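Posted in January
By the Hiltetby football desk

The captain of Hiltetby has heard the talk about promotion, and he says he doesn't buy it. His side is two points clear at the top with half the season gone. The club has already put up a banner. He would have left it in the cupboard.

"We've won a lot of games by one goal," he said after training. "People call that character. I call it a goalkeeper having a very good year."

Hiltetby has played its home games in front of crowds close to 3000 since the fall, and the board likes to bring that number up. The captain, now 36 and in what he refuses to call his final season, is less impressed. He remembers the same stand when the team was losing at home to Ladefoged and you could hear the substitutes chewing gum.
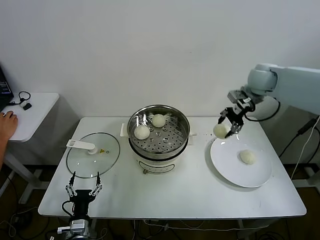
Matchday food is one of the things the club says it has fixed, and the captain rolled his eyes when it came up. The new caterer, Drivell, promised hot food at every kiosk by kickoff. "Fine, but go and stand in the line," he said. "An electric steamer with two buns on the tray is lunch for two people. We've got a whole stand to feed." He wanted to know who had done the math, and said he had asked the same thing about the new training schedule.

That schedule is the coach's big idea. The squad now does its hardest running the morning after a game, and the club credits it for the late goals. The captain isn't sure. "We scored late last year too -- we were just already losing, so it didn't get written up."

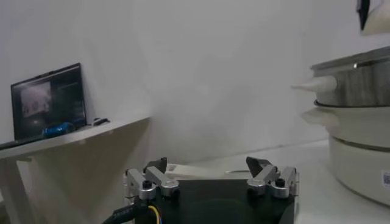 He was kinder about the younger players, up to a point. The two fullbacks have been excellent, he said, but neither has gone through a bad month yet, and he'd like to see what they look like in one. As for the deal with Diramine, the shirt sponsor, he had read the line about "a long-term partnership" and noticed that it runs out in June.

So does he think Hiltetby will go up? He took a while with that one.

"Ask me after we've been to Ladefoged," he said. "They've lost once at home. Everybody here is talking about next season's division like the tickets are printed, and we haven't beaten the team in second place."

He has one more physio appointment before that trip, and expects to start.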